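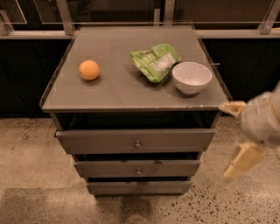 Photo: Tsung-han Kuo

Brona Project: Food and Snacks Between Shifts
Progress report to the Polák Fund
Dec 21, 2019
Prepared by Tsung-han Kuo, project coordinator, Kundport

1. Period of this report

This report covers the work from August until now. In the first report I described how we made contact with the lodging houses in Kundport and how we received permission to work in them. I do not repeat that part. The aim of the project is the same as in the application: to learn what people on rotating shifts eat when the canteen is closed, and to make a better choice easy for them at low cost.

2. Food diaries

We invited residents of both lodging houses to keep a food diary for one full rotation of shifts, so that early, late and night shifts are all included. In total 19 residents started a diary, and 12 of them completed it. I had hoped for a better result, and I want to explain the reasons as I understand them.

The first version of the diary was too long. It asked for the time, the food, the amount, the place, the cost and the feeling of hunger before and after. A person who comes home from a night shift does not want to fill in six columns. Several residents told me that they wrote the whole day from memory in the evening, and two of them admitted that they wrote several days together. We then changed to a short form, with one line for each time of eating and no amounts. Most of the completed diaries are in the short form. Because of this change the two kinds of diary cannot be compared in every detail, and I have kept them in separate tables in the annex.

The language was also a difficulty. The form was translated, but the word for "snack" has a narrow meaning in some languages and a wide meaning in others. Some residents did not write down fruit, because for them fruit is not a snack. Others did not write down bread with something on it, because for them it is a meal even when it is eaten standing up at four in the morning. In the short form we use the words "anything you ate or drank, except water."

3. What we learned from the diaries

The main meal is in better condition than we expected. Most residents cook, often together, and the food they cook is varied. The weak point is the time between waking up and leaving for a late shift, and the time after a night shift. In these hours people eat what can be reached without going to the kitchen. The kitchens are shared, and residents do not like to make noise there while others are sleeping. So the food that stays in the room, on a shelf or near the bed, has more importance than we thought when we wrote the application.

What is kept in the room is mostly salty snacks, sweet biscuits and instant soup. Fruit appears in the diaries mainly on the days directly after shopping, and then it disappears. When I asked about this, the answers were practical. Fruit becomes soft, it attracts small flies, and it has to be washed, and the washing place is at the end of the corridor. Oranges and bananas were mentioned in a more friendly way than other fruit because they have their own cover. One resident said he buys apples only when his brother visits, and he did not want to explain this further, so I left it as he said it.

A second point is the cost. The small shop nearest to the lodging houses sells fruit by the piece at a high price. The larger shop is cheaper, but the bus does not go there after the late shift. Snacks in bags are almost the same price in both shops. For a person who is saving money to send home, this makes a clear difference.

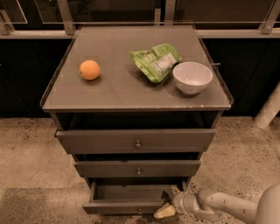 A snack bag and an orange on a gray cabinet.

4. Fruit delivery

From the application you will remember that we planned to place a fruit box in the common room. The delivery is made by Cuteo, a small supplier which already serves the canteen, and the agreement was signed without problems. The box comes early in the week and again before the weekend.

The start was not smooth. In the beginning the box was placed in the common room on the ground floor, as planned. The early shift passed by it first, and by the time the night shift came home there was little left, and what remained was bruised. The night shift workers are the group we wanted to reach most. I received complaints, always polite, but clear. We discussed some kind of rule, for example a limit for each person, but I did not like this idea. It would need somebody to control it, and it would make a bad atmosphere in a house where people already have many rules.

We now divide the delivery. One part stays on the ground floor and the other part goes to the upper corridor, where most of the night shift workers have their rooms. This is simple, and I am a little embarrassed that we did not do it from the start. Since the change I have heard fewer complaints. I cannot yet say if people eat more fruit in total, because the diaries were kept before the change. A second round of short diaries is planned for this purpose.

With Cuteo we also agreed to stop the pears. They arrived hard and became too soft within a short time, and they were left in the box. In their place we receive more oranges and, when the price allows it, mandarins.

5. Evening talks

Three evening talks were planned and two have been held. The first was a talk by a dietitian about eating and sleep. The attendance was low, and the style was perhaps too much like school. The second evening was organized in a different way. We cooked simple food that can be prepared before a shift and eaten cold, and the conversation happened during the cooking. More people came, they stayed longer, and some of them corrected our recipe for lentil salad, with good reason. The recipe in the annex is the corrected one.

The third talk was moved to the next period. The room was needed by the house management for a meeting with the residents about heating, and I did not think it would be wise to compete with that subject in winter.

6. Use of the grant

The grant for this period is 3,000 euros. Up to now we have spent 1,617 euros. The largest part is the fruit delivery, and after this come the translation and printing of the diaries, the fee of the dietitian, and the ingredients for the cooking evening. The receipts are attached in the order of date.

The spending is lower than planned for two reasons. The third talk has not been held, and the storage boxes have not been bought. I ask for your permission to carry the unspent amount into the next period, and to use a part of it for the storage boxes described in the next section. If the Fund prefers that the money is returned and requested again, we can also do this, but then the boxes would come late.

7. Change in the plan: storage in the rooms

The original plan speaks only about common areas. After reading the diaries I believe we should also think about the rooms. Residents have little space for food, and the same small surface is often used for a phone charger, medicine, keys and something to eat. The house management does not allow additional furniture, but it agrees to closed boxes with air holes, if they can be put away during cleaning.

I propose to try the boxes first with those residents who completed the diary, if they wish, and to ask them after one rotation if the box was used and for what. I expect that some boxes will be used for other things. In my opinion this would also be useful to know, and it is better to find it out with a small number.

8. Difficulties and open questions

The turnover of residents is high. Some people who began with us in August have already moved to another town, and their replacements do not know the project. We have put a short notice in the entrance, and I visit the house after each change of shift group, but it takes time to build trust again.

I also have a question about the diaries. Two residents asked to have their diary back, to show it to a doctor. I gave them a copy and kept the original. Please tell me if this is in agreement with the rules of the Fund for personal data, or if I should have asked first.

The scale for weighing the delivery is broken, and we use the weights printed on the delivery notes from Cuteo. I have no reason to doubt them, but they are not our own measurements, and the tables are marked in this way.

9. Next steps

The second round of diaries will begin after the holidays, when the normal rotation of shifts has returned. The third evening will again be a cooking evening, and the residents have asked for soup that can be carried in a flask. The agreement with Cuteo has to be renewed before the end of the winter, and I will send you the new prices as soon as I receive them.

If the Fund would like to visit Kundport, an afternoon is the best time, when the late shift has left and the night shift is already awake. Please let me know one week before, so that I can inform the house management.

Annexes: diary tables (long form and short form), delivery notes, receipts, recipe for lentil salad.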